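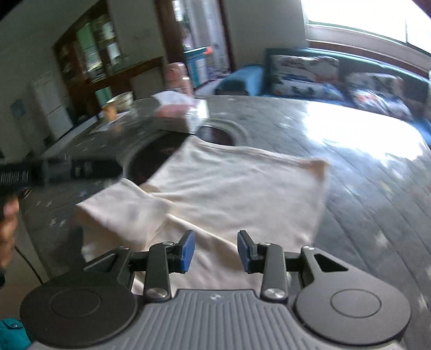

To: Cladham shop list
Subject: Re: finger pads and cloth on the hand-held grippers

> The left unit is dropping thin fabric again. It closes all the way and
> I can feel it stop, but the top layer slides out. Is that the pads or
> the linkage? I had the same thing in April with the old foam ones.
> Also, is anyone else folding on a bare table?

Pads, most likely. I went through this at home over 2 evenings. The linkage was my first guess too, so I backed off all the pivot screws, cleaned them and set them again with the Storier driver. There was a little play in one joint and now there isn't, but the slipping stayed the same.

What did help was the blue rubber. The faces have to meet flat. Mine were touching at the tip only, and a single layer of T-shirt came out on nearly every pull. I put a shim of card behind the lower edge of each pad and glued it. After that I did 40 folds of a white cotton cloth and lost the corner 5 times, mostly when I came in too high and pinched air.

Bare table is fine for me. The cloth does drag less on a smooth top, so the far edge creeps toward you when you bring a corner over. Hold it with the second gripper or go slower.

Two other things. Tie the cable to your forearm if it pulls on your wrist. And wipe the pads with a damp rag before a long run, as lint builds up on them faster than you'd expect.

The Bajwa firmware on my pair logs each close. The counter is past 3,000 and the pads have a shine on them, so I'll cut a new set from the Plamdale sheet. There is enough left for one more pair if the original poster wants it. Reply on the list with your pad width.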